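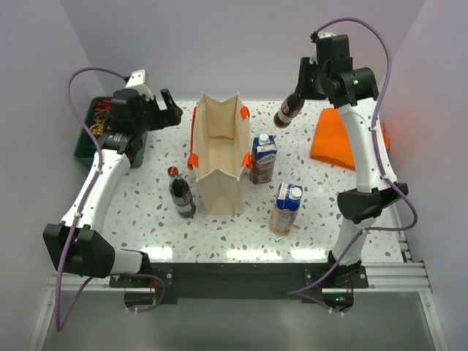
The grocery cell at Irnau, with the right arm holding a small bottle and the tote still empty.

The bag is the hard part, according to Adhiambo Mfaume. She runs the packing bench at Runarer, and on the company's open day in Irnau she spent most of the afternoon explaining why a cloth tote gives a robot more trouble than a cardboard box.

"A box has walls," she said. "This has walls until you touch it."

The cell is a white booth with a speckled tabletop and two arms bolted to a black rail along the front. Visitors stood behind a strip of tape and watched groceries go from the table into the bag: bottles, drink cartons, things from a green crate on the left. The arms are slow. A boy near me asked if they were broken, and Mfaume told him they were being careful.

Runarer moved here from Ulton two years ago, when it outgrew a rented unit behind a tire shop. The team keeps a log of every packing attempt. By the morning of the open day it stood at 1,064 tries with the cloth bag, of which 884 ended with everything inside and the bag still standing. The rest are sorted by cause. Most of them are folded rims, where an item catches the edge and drags it down. Round bottles come next.

Cartons are easier, Mfaume said, though the two arms still have to agree on who goes first. In early tests they waited for each other - once for 20 minutes, while the staff were at lunch.

The next stop is a small food shop in Bragança, where the owner has agreed to a trial in October. The shop uses paper bags. Mfaume has ordered a stack of them and hasn't opened it yet.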